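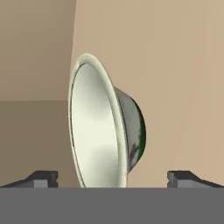
Finished the Yeom biography last night. Alfie Catterall wrote it, and he saw the band 12 times before they split, so he knows the songs.

The first 80 pages are all Kerkthorpe: school, the bus depot, the first drummer leaving. Slow going, but I liked it.

Best chapter is the making of Drandisine. Seung-woo Jang recorded his vocals in 2 nights and hated them - he still does, going by the interview at the back.

Very little on the Tukent tour. I wanted more of that.

Paperback is out in November. Index is poor.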